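그리퍼 데이터 수집 작업기준 개정… 시작 전 '빈 작업면' 기록 의무화

메르닉(Mernik), 5월 28일 개정판 공개. 협력사 적용은 유예기간 뒤

핸드헬드 그리퍼로 조작 데이터를 모으는 현장에 새 작업기준이 나왔다. 로봇 자동화 업체 메르닉은 5월 28일 협력사용 수집 지침 개정판을 공개했다. 브랄릭스(Brallix)와 헤멀리(Hämmerli)가 문안 작성에 참여. 지난 4월 초안이 한 차례 돌았고 현장 의견을 받아 고친 것이 이번 판이다.

핵심은 세 가지. 시작 전 점검, 손가락 부품 관리, 폐기 기준.

먼저 시작 전 점검. 작업자는 물건을 올리기 전에 그리퍼를 완전히 벌린 상태로 작업면을 3초간 기록해야 한다. 양쪽 손가락 끝이 모두 화면에 들어와야 하고, 손가락 사이에 아무것도 없어야 한다. 이 구간이 빠진 기록은 접수 단계에서 반려된다. 종전 지침에도 비슷한 문구가 있었지만 '권장'이었다. 실제로는 건너뛰는 현장이 많았다고 한다.

초안 검토 때 쓰인 시험 기록은 모두 865건. 이 가운데 393건에 시작 구간이 아예 없었다. 있어도 한쪽 손가락만 잡힌 경우는 따로 집계하지 않았다. 메르닉 측은 "벌림 폭의 기준점이 없으면 뒤에 나오는 파지 동작 전체를 다시 맞춰야 한다"며 "재작업 시간이 수집 시간보다 길어지는 일도 있었다"고 설명했다.

작업면 조건도 구체화됐다. 무늬가 있는 상판은 써도 된다. 초안에는 무지 상판만 허용한다는 조항이 있었으나 삭제. 가정이나 매장과 너무 동떨어진 데이터가 된다는 지적이 나왔기 때문이다. 대신 강한 반사는 피해야 하고, 조명은 가급적 고르게. 손가락 그림자가 옅게 지는 정도는 문제 삼지 않는다. 같은 회차 안에서 상판을 바꾸면 새 회차로 등록해야 한다.

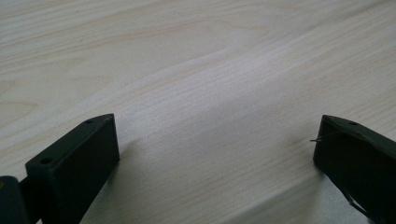
손가락 부품은 교체 이력을 남겨야 한다. 좌우를 따로 갈아 끼우는 것은 금지, 반드시 한 쌍으로 교체. 고정 나사는 회차마다 손으로 확인하고 헐거우면 그 자리에서 조인 뒤 시작 구간부터 다시 기록한다. 손가락 안쪽 면과 모서리의 이물질 점검도 새로 들어갔다. 실오라기, 포장재 조각, 테이프 찌꺼기 등. 발견하면 제거하고 점검표에 표시하면 된다. 회차 도중에 발견한 경우엔 중단하지 않아도 되지만 비고란에 반드시 적어야 한다. 이 부분은 헤멀리 쪽 요구가 그대로 반영됬다.

폐기 기준은 오히려 느슨해졌다. 지금까지는 점검 항목 하나만 빠져도 회차 전체를 버렸다. 앞으로는 시작 구간과 교체 이력만 필수 항목이고 나머지는 보완 제출이 가능하다. 보완 때는 원본을 덮어쓰지 말고 별도로 올려야 한다. 원본 수정이 확인되면 해당 회차는 폐기, 반복될 경우 현장 재교육 대상이다.

기록은 공용 관리 도구 세덤(Sedum)에 올린다. 점검표 양식도 세덤 안에서 내려받을 수 있다. 종이 점검표는 유예기간까지만 인정. 양식에 작업자 이름을 적는 칸은 빠지고 현장 번호와 장비 번호만 남았다. 주변 사람의 얼굴이나 개인 물품이 찍힌 구간은 업로드 전에 잘라내야 하며, 잘라낸 위치를 함께 적는다.

현장 반응은 엇갈린다. 브랄릭스의 한 수집 담당자는 "3초가 짧아 보여도 하루에 수십 번이면 부담"이라면서도 "반려 사유가 분명해진 건 환영"이라고 했다. 소규모 현장에서는 손가락을 쌍으로 교체하는 데 드는 비용을 걱정하는 목소리가 나온다. 한쪽만 닳는 경우가 흔한데 멀쩡한 쪽까지 버려야 하냐는 것. 메르닉은 떼어낸 부품을 연습용 장비에 쓰는 것은 막지 않겠다고 밝혔다. 부품 지원 여부는 아직 정해진게 없다.

개정판은 등록 장비 526대에 우선 적용된다. 미등록 장비는 등록을 마친 뒤부터. 유예기간 중 제출된 기록은 종전 기준으로 심사하되 시작 구간이 없는 경우 안내문이 나간다. 유예 종료일은 별도 공지 예정이다.

지침 전문은 세덤 공지란에서 볼 수 있다. 영문판과 국문판 내용이 다를 경우 영문판이 우선한다.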